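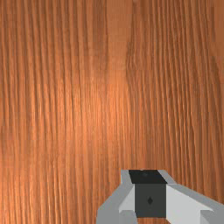 By Effie Galbraith, student news editor
November 14, 2020

The robotics club at Strachan has moved its fall project into simulation, and its 26 members are now programming a gripper over a wood-grain tabletop that exists only on their laptops.

The club normally builds one arm a year and takes it to the Zeltcombe meet in February. This year the meet will be run online, and every team will submit code to be tested on the same simulated arm. Teams were told of the change at the start of the term.

"We had already ordered some of the parts," said Renji Yoshida, a junior and the club's captain. "Those went in the closet. Then we had to learn the simulator, and that took most of the first month."

Members started with the bare tabletop and an open gripper. The first assignment was to lower the gripper toward the surface and stop it short of touching. Blocks and cups come later, once each group has a program that stops at the right height every time.

Coach Keir Chisholm, who also teaches physics, asked each group to log its test runs in a shared spreadsheet. The sheet had 491 entries as of this week. Groups meet by video after school and trade code between meetings.

Špela Dumitrescu, a sophomore, works on the view from the arm's camera. She said the grain of the table gave her group trouble at first. Their program was looking for straight edges, and it kept picking up the lines in the wood.

"We changed the settings a lot," she said. "It still finds a few edges that aren't there."

At Zeltcombe, each program will get 30 attempts at a pick-and-place task. The layout of the objects will not be given out ahead of time. Teams may send in one revised version after the practice round.

The club is taking new members through the end of the term. No programming experience is needed. Students who want to join should see Mr. Chisholm or send a message to Yoshida.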